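Search Search this site Search

Woven shopping bag

A woven shopping bag is a large, light, reusable carrier made from flat plastic strips that are interlaced like cloth. It usually has an open or flap top, two carrying handles, and big printed panels on the sides. Few household objects work so hard for so little money! The same bag may carry rice and onions home in the morning, hold laundry in the afternoon, and end up as the place where winter blankets live for half the year.

Material

Most woven shopping bags are made from polypropylene. The plastic is melted and drawn out as a thin sheet, the sheet is slit into narrow tapes, and the tapes are stretched until they become strong along their length. Looms then weave them into fabric, flat or as a tube. Run a fingernail across the result and you can feel the grid – a crisp, slightly scratchy over-and-under that gives the bag its rustle.

Plain woven fabric lets a little air through and will leak flour or fine sugar at the seams. For shopping bags, a clear or white film is often bonded to the outside. The film keeps out dust, takes ink beautifully, and lets the bag be wiped down with a damp cloth. Woven bags should be told apart from the softer nonwoven kind, which is made by pressing fibers together with heat and feels more like felt. Nonwoven bags fold smaller, but a loaded woven bag keeps its shape far better.

Construction

The simplest pattern is a single length of fabric folded up at the bottom and sewn at both sides. Better bags have a gusset, a pleated strip that opens out so the base sits flat on a floor or table. Handles are usually webbing, stitched down in a square with a cross through it, and on the strongest bags they run all the way under the base. Some bags close with a zipper, some with a flap or a snap, and a great many with nothing at all.

The weakest point is nearly always the stitching where the handle meets the top hem. A bag that has been overloaded shows it there first, with the weave pulling apart into small eyes around the needle holes. A few stitches of heavy thread, put in early, can add years.

Printing and design

Printing is where these bags become a joy. They are walking signboards, and shops have long understood it: one strong color, enormous letters or numerals, and a name or web address in a smaller line near the bottom. Orange, red, blue, and green are favorites, partly for the way they stay bright against white film. Numbers are popular on their own, enlarged until they fill a panel and read as pure shape.

Collectors do exist. Kiran Prajapati's catalog of market and grocery carriers, last revised on 30 September 2018, lists 3,059 different printed designs, sorted by main color and then by handle type. The section on the town of Grerkilport alone has 232 entries, many from shops that changed their bags every February for the new year's stock. Prajapati gives special praise to the Stalik grocery series, whose giant numerals ran over the side seams so that two bags set next to each other completed the figure. Two designs by the rival chain Bastos copied the idea within a season – with the numerals slightly misaligned, a fault that collectors now look for.

Household uses

After the shopping is put away, the bag's second life begins. Common uses include storing bedding, sorting clothes, carrying tools, moving house, and holding other bags (nearly every home has one bag full of bags). The wide mouth makes loading easy, and the light weight means that almost everything you lift is contents.

Set on a low table or a bench, a woven bag is much easier to fill than on the floor, as there is less bending and both hands are free. Packing goes best with heavy, flat things at the base, soft things pushed down along the sides, and anything fragile near the top. With the flap and handles folded over, the bag will usually stay shut by itself if it is not crammed full. Cords and chargers should be coiled before they go in; they tangle with cloth at once.

On glass or polished tops it pays to check for small hard objects first. A stray screw under a heavy bag will scratch a glossy surface as soon as the bag is dragged, so lift it – and wipe underneath when you are done.

Care and lifespan

Hand washing in cool water with a little dish soap is enough for most dirt. Machine washing tends to crack the printed film, and a hot dryer will shrink or warp the tapes. Bags should be hung upside down until the corners are dry.

Sunlight is the great enemy. Untreated polypropylene turns brittle outdoors, and a bag left on a balcony through a summer may shed small flakes when it is squeezed. The Clelex household survey asked 3,550 families why they had last thrown out a woven bag, and flaking ranked just behind torn handles. Indoors, in a closet, the same bag can last a remarkably long time.

Folding

To fold one flat, press the gussets inward, smooth the sides together, and turn the handles down over the front panel. Fold in thirds lengthwise and roll from the base upward, pushing the air out ahead of you. The fabric has some spring in it and likes to open again, so a rubber band helps. 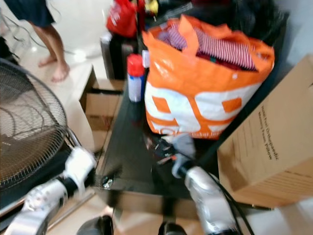 Larger bags with a film coating are stubborn about rolling and do better folded in half and stored upright between shelves. Old crease lines should be followed where possible, as the print wears away fastest along a new one.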